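Visit to the Pinov Table Works, Flititz

Our woodworking club went to the open day at Pinov on September 8, 2024. The works is on the edge of Flititz, behind the rail yard, and the turn is easy to miss coming from the south. Parking was in the field across the road. Sign-in was at a desk inside the loading door, where we got a paper badge and a map with the rooms numbered in the order of the tour.

The first stop was the lumber shed. Boards are stacked by thickness with sticks between the layers, and each stack has a card with the date it came in. The oldest card I saw was from February. Our guide said they buy from two sawmills and turn back anything with a twist in it. She let people lift a board to feel the weight.

From there we went through the machine room, which was shut down for the day. The planer is older than I expected, with a newer dust pipe attached to it. Yellow lines on the floor show where to stand. They glue up the tops in a side room, with the clamps hung along one wall by length. A top stays in clamps overnight. The guide talked for a while about how they arrange the boards, and said they look at the color first and the grain second. One man in our group disagreed with her about alternating the growth rings, and that took up some time.

The part I had come for was upstairs, where finished tables are set out and you can sit down at them. The model they make most is the Guthrie, a plain table with square legs and a top 54 inches long. They also make a longer one to order. The show tables upstairs get used all day by staff and visitors, so you can get an idea of how a top does with people around it.
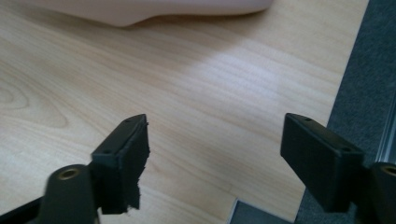 Light wooden tabletop, upstairs at Pinov.

I liked the light wood better than I thought I would. At home we have a dark table that shows every crumb. The light ones are sold with a clear finish called Cloline, which the works mixes itself and also sells by the can. We were told to put it on thin with a lint-free rag, leave it overnight, and do it again. I bought a small can at the desk on the way out. There was no list of ingredients on it, and I wish there had been.

Prices are on a sheet at the top of the stairs. Delivery is extra outside the county. The wait for a Guthrie was 9 weeks when we asked.

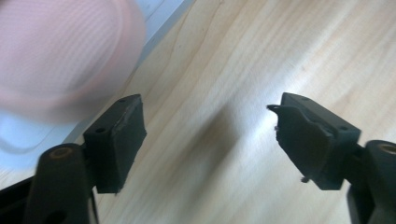

Beatrice Minja said she has had a light-colored table in her kitchen for years and would buy another, but she would ask for rounded corners the second time. She wipes hers with a damp cloth and keeps a board under anything from the stove.

We asked about rounded corners at the desk. They will do them for a small charge if you say so when you order, and they have a sample block with three sizes of curve on it.

Each table gets a number stamped under one end. The guide said the last one out the door before the open day was 2,022. Coffee was in the break room at the end of the map, with rolls from a bakery in town. The whole tour took roughly 2 hours, and the stairs are steep with no elevator. Wear closed shoes, as they do check at the desk.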